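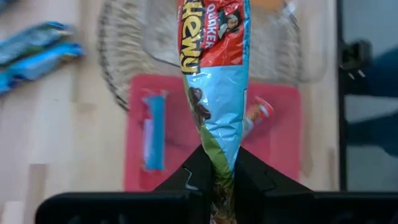

Ustyna Bondarchuk

Toltska College, Household Studies
Term project, final report
Project partner: Nazar Tkachuk
Supervisor: Antonina Semeniuk

Sorting Packaged Snacks in a Shared Kitchen

1. Background

The second floor of Hrynyshyn Hall has one kitchen for nine residents. Every resident pays into a floor fund at the start of term, and part of the fund buys snacks that anyone can take. The snacks are granola bars, fruit bars and other small wrapped things that keep for a long time. They come from the Senar discount store, usually in mixed cartons.

Before this project the snacks were kept in one deep drawer next to the stove. People emptied the carton into the drawer and closed it. Bars at the bottom were crushed or forgotten, and the drawer often jammed on a wrapper that had gone over the back. At the end of last term Nazar and I cleaned out the drawer and found bars from a carton no one remembered buying. That was the start of the project.

The question we set was simple: does sorting the snacks into open containers change what gets taken and what gets wasted? A second question came up later, which was whether the residents would keep the sorting up without being asked.

2. Choosing the containers

We looked at three ways of storing the snacks. The first was to keep the drawer and put cardboard dividers in it. The second was a wire rack with hanging baskets. The third was a set of small plastic containers on the side table.

The dividers were the cheapest. We made a set from a shoe box and tried them over a weekend. They bent when the drawer closed and the bars slid under them. The wire rack held up well but the gaps were wide enough for a single bar to drop through when it was standing on its end.

The plastic containers were the easiest to fill and to wash. We bought them at Olline, a housewares shop near the bus station, in pink, clear and orange. The colors were what the shop had that day. We had planned to use three clear ones, and I now think that would have been a mistake, because people talked about the containers by color from the first evening. "Put it in the pink" is quicker to say than reading out a label.

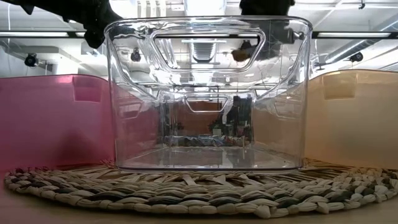

Figure 1. The clear bin between the pink and orange bins, on the woven placemat.

The placemat was Nazar's idea. The containers slid when somebody reached in with one hand, and he wanted something rough under them. It also marks the place where they go. After the table is wiped down, the mat goes back first and the containers go on it. We noticed that when the mat was in the laundry room for a day, the containers ended up in three different parts of the kitchen.

One point about the material. A clear wall lets you see how much is left without bending over. A tinted wall shows that something is inside but makes wrapper colors hard to tell apart. A red wrapper seen through pink plastic could be almost anything. For this reason we decided that the clear container should hold the snacks with the most kinds in it, and the tinted ones should hold fewer kinds each.

3. Sorting rules

We wrote the first set of rules before asking anyone, and they were too complicated. We had sorted by ingredient: chocolate, fruit, nuts, and plain. The trouble is that many bars are more than one of these. A Quaker Chewy bar with chocolate on the wrapper could go under chocolate or under oats, and Nazar and I put the same bar in different places twice in one afternoon.

The second set sorted by shape. Long thin items went in one container, flat bars in another, and bags in the third. This was easy to follow and packed well, but it did not help a person who wanted a certain thing. Annick Paquette, who lives across from the kitchen, told us she had to look in two containers for the same brand of fruit snack because it is sold both as a bar and in a bag.

The third set is the one we kept:

Pink: anything long and narrow that is eaten in one go.
Clear: bars of all kinds.
Orange: everything else, including bags and loose packets.

It is a mixture of shape and kind. It is not tidy on paper but the residents could follow it. We taped a card with the three lines on it to the wall. Two residents said they never read the card and sorted by looking at what was already in each container. In most cases they came to the same result.

The rule for open packages was added in the second week. Anything opened does not go back. Before this rule there were half-eaten bars folded back into their wrappers, and other people did not want to reach past them.

4. Method

We kept a tally sheet on the wall beside the card. Each time a person took something, they made a mark in the column for that container. Each evening one of us counted what was left and compared it with the marks. If the two did not agree we used the count and made a note.

Over the whole term the counts came to 1,095 items taken. The marks on the sheet came to less than that, as we expected, and the gap was largest late at night. Stepan Hordiienko suggested hanging the pen from a string, and the gap became smaller after we did.

Restocking was done on Thursday. The carton was opened on the table and everything was sorted in one go by whoever was there. We asked that the old stock be lifted out first, the new stock put in, and the old stock placed on top. In the drawer it had always been the other way around, and this is the main reason things were lost at the bottom.

We also gave the residents a short questionnaire with seven questions, once before the containers were brought in and once at the end. It asked how easy it was to find a snack, how often they gave up looking, whether they knew what was in stock, and similar things. All nine residents filled it in both times, although one of the early sheets came back with the last page missing. 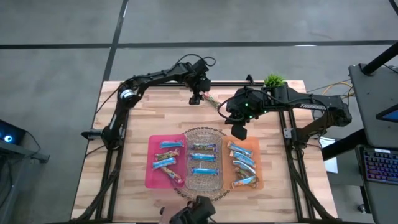

Restocking turned out to be the part of the week that took the most thought. With one person the job went slowly, since that person had to hold the carton open and sort at the same time. With two people, one on each side, it went much faster, but only if they agreed on who was placing and who was handing. When both placed, items were put down in the wrong container and moved again. We started laying the stray items on the table next to the containers until the rest was done, and then dealing with them one at a time. This worked better than trying to decide on every item as it came out of the carton.

Narrow sticks were the hardest to place neatly. They roll against each other and end up crossed. Standing them on end looked good for a short time and then they fell over. In the end we let them lie flat in any direction and stopped straightening them.

5. Results

The clear container was emptied first in most weeks. We do not think this was only because of the wall. It held bars, and bars were the favorite kind in the first questionnaire too. When Nazar swapped the contents of the clear and orange containers in November, the bars still ran out first, although it took longer. Some residents told us they had gone to the clear one out of habit, found bags there and taken a bag.

Waste went down. At the end of the term we threw away two items, both with torn wrappers. We have no exact number for the drawer in the term before, so we cannot give a proper comparison. The bag we carried down from that cleaning was full.

In the second questionnaire the residents rated finding a snack as easier. The answers about knowing what was in stock improved the most. The answers about fairness did not change. One person wrote that the same people still took the best things on restocking day, only now they could do it faster.

The sorting itself was kept up better than we had expected. On evening checks the most common mistake was a bar lying in the orange container. The pink container was almost never wrong, probably because its rule is the easiest to see.

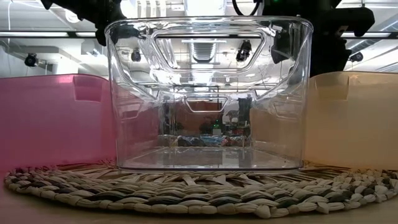

Washing the containers was a small problem that we had not planned for. Crumbs and sugar collect in the corners even when every package is closed, and in the clear one the dust shows on the base well before it is dirty enough to matter. We washed all three by hand before each restocking. The handle openings make them easy to carry to the sink, but water sits along the edge of the molding, so they need to be dried with a cloth. Putting paper wrappers into a container that is still damp makes them stick.

6. Problems with the study

The group was small and everyone in it knew what we were measuring. Several people admitted they sorted more carefully when one of us was in the kitchen. The cartons from Senar were also not the same from week to week, so a slow week may only mean a carton that people did not like.

We changed the rules twice in the first part of the term. The early counts by container should not be compared with the later ones. The total is not affected.

Our supervisor pointed out that we moved the snacks out of a drawer and onto a table at the same time as we sorted them. We cannot say how much of the difference came from the sorting and how much from the snacks simply being in view. A better study would have put one unsorted container on the table for part of the term. We did not have time to add this.

7. What we would change

We would start with the rules we ended with, and let the residents write the card. We would buy a second clear container for bars and drop the orange one, or keep orange for bags only. The placemat should stay, though a bigger one would be useful, as the outer containers hang over it.

The floor has decided to keep the containers next term. Annick will take over the restocking and Stepan will do the evening count for as long as the tally sheet stays up. The drawer is now used for dish towels.

Attachments: tally sheets, questionnaire (first and second round), copy of the wall card.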